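Recording Demonstrations for the Juron Tabletop Set

These notes cover recording on the Pramby bench with the overhead camera. They assume the arm is already calibrated and the Vellovero recorder is running on the bench computer. Calibration has its own page.

1. Before you start

Clear the table and check that the overhead view is in focus across the whole surface. Open a new batch in Vellovero and enter the operator name, the task code and the object list. A batch holds 32 episodes. Do not mix task codes inside a batch – the export script reads the code once, from the first episode, and applies it to the rest.

2. Lay out the objects

Place objects by hand, then take a reference still before the arm moves. Change the layout after every 8 episodes. Moving one item a small distance does not count as a new layout. 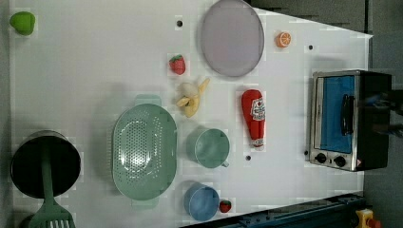

A good layout makes the policy choose between objects that look alike or share a use. Include at least one pair that differs only in size or position. The two red strawberries serve that purpose: one lies left of the plate and the other next to the light blue cup, so the instruction "pick up the strawberry" is ambiguous and must be written with a location. Write "the strawberry beside the blue cup" in the prompt field. The same applies to containers. "Put it in the green one" is no use with a mint colander and a sage mug side by side.

3. Record

Start each episode from the home pose. Move at a steady speed and finish one instruction before releasing the trigger. If a grasp slips, one retry is allowed within the episode. Mark it with the retry flag. A second slip ends the episode – save it as failed and do not delete it.

Episodes longer than 42 seconds are rejected at export.

4. Check and export

Play back the first and last episode of the batch. Compare the first one with the reference still. Then run the export to the Laitinen share. The current target is 3000 accepted episodes by the end of August, failed ones not included.

Questions about task codes go to Esko Rissanen.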